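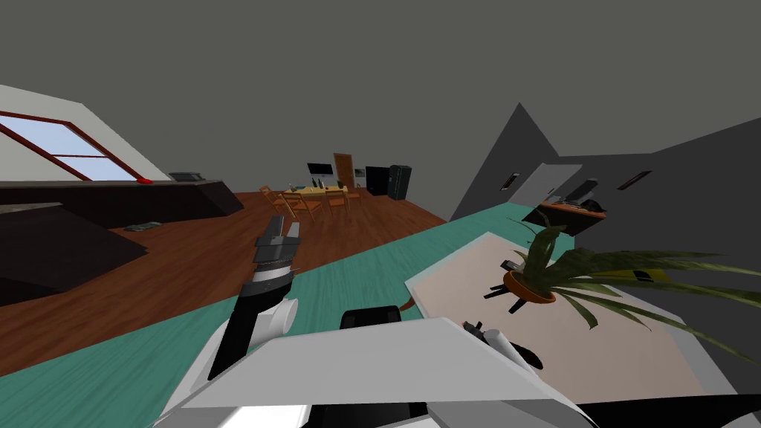
Computer rendering: a white robot with one arm raised, its two-finger gripper open above a wooden floor.

FOLLER, THE NEW ALBUM FROM ELECTRONIC DUO OLLA LU, ARRIVES THIS NOVEMBER

Flurnitz, August 2019

Electronic duo Olla Lu will release their second album, Foller, this November. It has 11 tracks, it runs from slow, heavy dub to full-speed breakbeat, and it is the loudest and happiest thing the pair have made so far!

Fans of the first record will remember how quiet it was. Most of it was written at night on headphones, in an apartment with thin walls, and you could hear that in every song. For Foller the duo moved into an old seed warehouse on the edge of Flurnitz, set up a real pair of club speakers, and turned everything up. The kick drums are bigger, the bass lines have room to move, and there is a lot more singing than before (both members take the lead this time, sometimes in the same verse).

Recording took 11 weeks. The drum machine parts were played by hand and left mostly as they were, small timing slips included, and the piano on the closing track is the warehouse upright, which has two dead keys and was never tuned. The strings on "Low Gate" were recorded in the stairwell, one part at a time, with the street door open. Listen closely in the second half and there is a delivery truck backing up. It was in key, so it stayed.

The first single, "Paper Weather," is out now on all the usual streaming services and as a free download from the duo's website. It starts with a single clipped vocal sample and takes nearly two minutes to bring in the beat, and then it does not let up until the end. Club DJs who have had early copies have been playing it late in the night, and the response on the floor has been wonderful to watch. A longer version, made for mixing, comes with the download. Two more singles will follow before the album.

Foller will be released on double vinyl, CD and digital. The vinyl edition is cut at 45 rpm over four sides and comes with a printed lyric sheet. Anyone who orders the record early gets a bonus EP with 6 remixes, all by producers from in and near Flurnitz, including a beatless take on "Paper Weather" that has already become a favorite with the band.

Olla Lu will also take the album on the road, with 11 club dates in November. The new show is fully live, with no laptop on stage: two synths, two drum machines, a mixing desk and a great deal of cable. Older songs are back in the set too, rebuilt to sit next to the new ones. The last night is a hometown show in Flurnitz, where the album will be played in order from start to finish, with the remix producers on the decks afterward.

Track list

1. Seed Room
2. Paper Weather
3. Low Gate
4. Two Dead Keys
5. Olla
6. Half a Field
7. Slow Tram
8. Lu
9. Everyone Upstairs
10. Salt Line
11. Foller

Advance copies, interviews and guest list places for press are available on request through the contact page on the Olla Lu website.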